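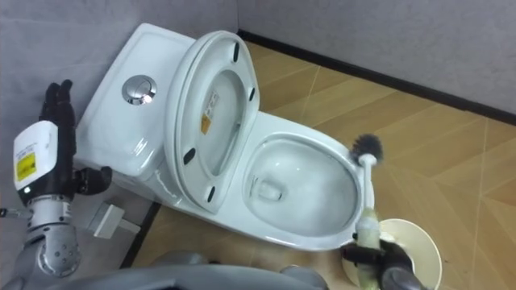 The small room first: a talk with Folke Björklund

Folke Björklund has cleaned other people's bathrooms for sixteen years. He started in a hotel, then in a student house, and now he is responsible for the cleaning at Urnwood, a building of rental apartments where most tenants stay for less than a year. I visited him in March to ask how a person should clean a toilet, because I had understood from my own sister that I do it wrong.

We sat in his supply room with coffee. On the shelf behind him there were brushes still in their paper, and he took one down and held it during almost the whole conversation.

"People begin with the brush," he said. "They come in, they brush a little, they flush, and they are finished. It took one minute and the water is moving, so it feels clean. But the dirt is mostly under the rim, and they did not go there."

His own order is different. He raises the lid and leaves it against the tank, and puts the cleaner under the rim, all the way around. Then he leaves it and does the sink. "I do the mirror also, if it is a bad one. The product must have time. When I come back I use the brush, and then there is almost no work left."

I asked how hard one should press.

"Not hard. The bowl is smooth, it wants to be clean. If you press hard you only bend the bristles, and the water goes on your trousers." He showed me the movement in the air, short strokes along the inside of the rim, and then slower ones going down. At the bottom he pushes the brush into the opening a few times. Many people forget this part, he told me, and it is where a line forms if the water is hard.

The toilets at Urnwood were changed when the house was renovated. Before that they were in two parts, with the tank bolted onto the bowl, and behind the bolts it was always gray. Folke is happy with the new ones, which are made in one piece. "There is no gap. You wipe from the top of the tank and down the side, and the cloth does not stop anywhere." About the round button on the top he has less good words. It is shiny and every finger can be seen on it, and there is a little ring where soap dries. He goes around it with a dry corner of the cloth as the last thing.

The underside of the lid is another place he mentioned more than once. He wipes around the rubber bumpers, and he takes them seriously. "If one is lost, the lid does not lie straight and it makes noise. In apartment 302 we had this. The tenant wrote to us three times about a noise at night, and it was one small piece of rubber."

And the stickers? New toilets often come with one under the lid, and I have never known if I should remove it. Folke laughed at the question. He lets them be until the edges come up, and then he takes them off with warm water and patience. "Never with a knife – I have seen the result of the knife."

Of the brush itself he has strong opinions. He likes dark bristles, although his colleagues say that dark hides the dirt. He wants a round head, and a long handle so that the hand stays outside the bowl. After use he closes the seat over the handle, with the head above the water, and lets it drip while he washes the floor. A brush that goes directly back into its holder will stand in dirty water until the next week. He changes them often and does not try to save an old one.

The floor is always last, from the corner behind the toilet and out to the door. At Urnwood it looks like light wood, and he uses a cloth that is nearly dry.

Before I left, I asked what he does at home.

"At home my wife does the kitchen and I do the bathroom," he said. "She says I take too long time in there."

He gave me the brush to take with me. I have used it since, and I do the sink while I wait.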